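Tableware and Linen Loans: Frequently Asked Questions

Arnmont Community Dining Service

These answers apply to all groups that borrow dishes, bowls and table linen from the Arnmont store for use in the Hagedorn Room or the Bellmont Room. Please read them before you submit a request form.

Who may borrow from the store?

Any group with a confirmed room booking may borrow. Private households may borrow table linen only. Requests from outside the district are considered in writing by Kiri Costigan, Loans Coordinator.

What does the store hold?

The store holds more than 2000 pieces, including dinner plates, side dishes, plastic bowls in two sizes, serving platters, water pitchers and tablecloths. Flatware is kept separately and must be requested on the second page of the form. Glassware is no longer lent out, with the exception of the pitchers.

How far ahead must a request be made?

Requests must reach the office at least 3 working days before the event. For events in June and December, when both rooms are in heavy use, two weeks is required. A request is confirmed only when you receive a reply with a loan number.

Is there a limit on the number of pieces?

A single loan may not exceed 500 pieces. The Hagedorn Room seats 156 at full capacity, and most dinners in that room can be served well within the limit. Groups planning several courses should consider washing between courses or bringing their own dessert dishes.

May plastic bowls and white dishes be used on the same table?

Yes. Groups may combine items freely, and there is no requirement to match colors. The plastic bowls are intended for salad, fruit, bread and dry snacks. Hot soup should be served in the ceramic bowls, which have a wider foot and are easier to carry on a tray.
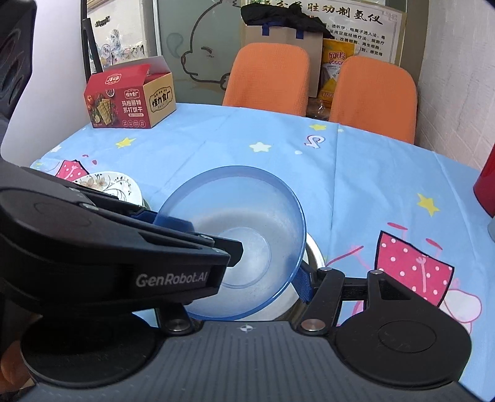

Table setting is the responsibility of the borrowing group. Cloths should be laid and smoothed before any dishes are brought out, and the store asks that place settings be completed one side of the table at a time. Groups using a tablecloth in the same color as their bowls should take care when clearing: a translucent blue bowl on a blue cloth lets the color beneath show through its sides, and such pieces are easily missed at the end of an evening. A round white dish set beside each bowl makes the place easier to find. Please check every table again once the lights are fully up.

How should bowls and dishes be washed?

All items must be returned clean and dry. Plastic bowls should be washed by hand in warm water with a soft cloth. Scouring pads are not permitted, as they leave the plastic cloudy. Pay attention to the underside - food and soap collect along any raised ring in the base. Dishes with a metallic edge must not be placed in the microwave or the dishwasher.

Do we need to launder the tablecloths?

No. Shake out crumbs, fold the cloths loosely and place them in the linen bag supplied. Candle wax and red wine should be reported on the return slip so that the cloth can be treated separately. Please do not attempt to remove wax with an iron.

A bowl came to us already scratched or cloudy. Will we be charged?

Light wear is expected and is not charged. If you notice a crack, a chip or a rough edge, set the piece aside, do not use it for food, and note it on the return slip.

What happens if something is broken or lost?

The group pays the replacement cost listed on the back of the loan agreement. Linen is supplied through Kernamow and may take several weeks to replace, but groups are not charged for the waiting period.

When and where are items returned?

Returns are accepted at the side entrance between 9 a.m. and noon on the working day after the event. Stack plates by size and place bowls in the crates provided, open side down. Crates left outside the entrance are not considered returned.

Whom should we contact with other questions?

Questions about loans and charges should be addressed to Kiri Costigan. Questions about room access, tables and chairs should be addressed to Joscha Ackermann, Facilities Office. Both may be reached through the front desk during opening hours.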